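# Desk Tidying with a Robot Arm: Project Report

Course project, robotics laboratory, Lallard Technical School
Final version, February

## 1. Purpose

The task given to our group was to make a robot arm put small office items into a desk organizer. We called the project Skiramura. The other group worked on cable sorting under the name Trevent, and we shared the training computer with them, so some of our decisions were made to save computing time.

We chose a desk because all members of the group know how it becomes untidy. It is also a difficult place for a robot. The background does not stay the same, there are books and cables on the table, and the items are thin.

## 2. Items and setup

We decided to begin with whiteboard markers. A marker is light, it has a simple form, and it does not break when it falls. The difficulty is that it can roll, and a small push from one finger of the gripper is enough to change its direction.
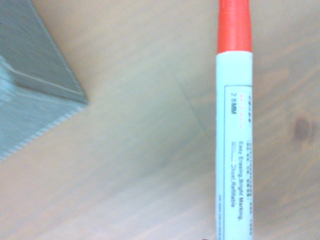 For the grasp we defined the middle of the barrel as the target point. In the first week we allowed any point along the marker, but then the arm often took it near the end and the marker turned in the fingers. After we changed the rule, the demonstrations became more similar to each other and the training was more stable.

The views we used were one from the wrist and one from beside the desk. The wrist view is good for the last centimeters before the grasp. The side view is necessary for knowing where the organizer stands, which the wrist view does not always include.

## 3. Collecting demonstrations

We controlled the arm by hand and recorded 393 demonstrations. From these we removed 24, mostly for the reason that the operator had stopped in the middle to think. Long pauses in the data teach the arm to make pauses too.

Each of us had to practice before recording. The most difficult part to learn was the entrance to the organizer. Its compartments are narrow, and the fingers must come down at the correct angle, otherwise they touch the dividing wall.
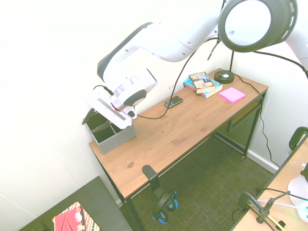
We wrote a rule that the arm must first stop over the compartment, and only after this go down. It makes every demonstration a little longer. In return, we had fewer contacts with the walls, and the operators were less nervous.

We also moved the other things on the desk between sessions. The phone and the books got new positions, so that the model could not use them as fixed landmarks.

## 4. Results

The model was tested with the marker in different start positions. It completed the task in 77 percent of the trials. The failures can be put in two groups:

- the marker rolled before the fingers were closed;
- the marker was lifted correctly but touched the edge of the organizer and fell on the desk.

The second group was larger. We believe that the model does not judge the height of the edge well, above all when the gripper itself covers the organizer in the side view. 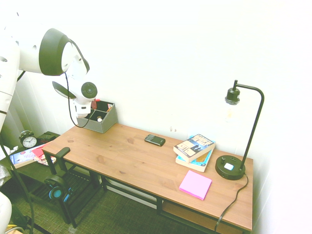
*Figure 3. The arm at the desk organizer, side view.*

We tried to correct this with 5 extra hours of recording, only for the placing part. The number of falls went down, but we did not have time to repeat the full test, so the percentage above is from the model before this correction.

## 5. What we would change

We would start with the placing and not with the grasping. We spent most of the first month on the grasp, and it was already good enough after two weeks. We would also write down the rules for operators before the first recording, as the early demonstrations follow different habits.

The recordings and our notes are stored on the laboratory drive in the folder "Valcárcel", together with the settings for the last training. The next group should read the file about calibration first.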